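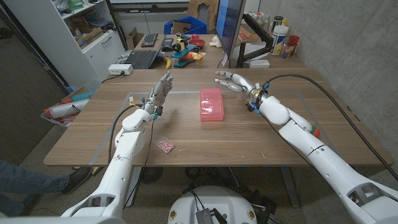
2 min read

Skundgate two-arm tabletop set
Data card and build notes, last revised June 30, 2021

Skundgate is a set of teleoperated recordings from a two-arm rig built in a shared workshop. It holds 2,604 episodes, all made at one table. Collection began the previous November.

Hardware
Two white arms, each with a multi-fingered hand, reach over a wooden tabletop. Cables run along the outside of the arms. Leave slack at the elbow when re-routing them, or the wrist connectors work free. The controller code is a fork of Vodmont, with joint limits lowered to suit the table height.

Work area
The work area is a rectangle of clear tape on the tabletop. Its corners are the reference points for calibration. If the tape is replaced, re-run calibrate_table before recording and start a new session folder. The main object is a translucent pink box with a lid, placed lengthwise near the centre at reset. Small pink items go in a clear plastic tray near the left hand.

Tasks
lid_open: hold the box with one hand, lift the lid with the other
tray_to_box: move items from the tray into the open box

Layout
episodes/ joint positions, commands and head camera video
calib/ one file per session
labels.csv task, outcome, operator code

Known problems
Finger torque readings drift in long sessions and should not be used as force data. The tape is hard to pick out in video under some lighting. The background was not controlled: the second desk and its contents change between sessions, and people's legs are sometimes in view. Four sessions have no calibration file and are listed in calib/MISSING.

Licence
Recordings are free for non-commercial use. The Berge loader reads version 2 of the format only.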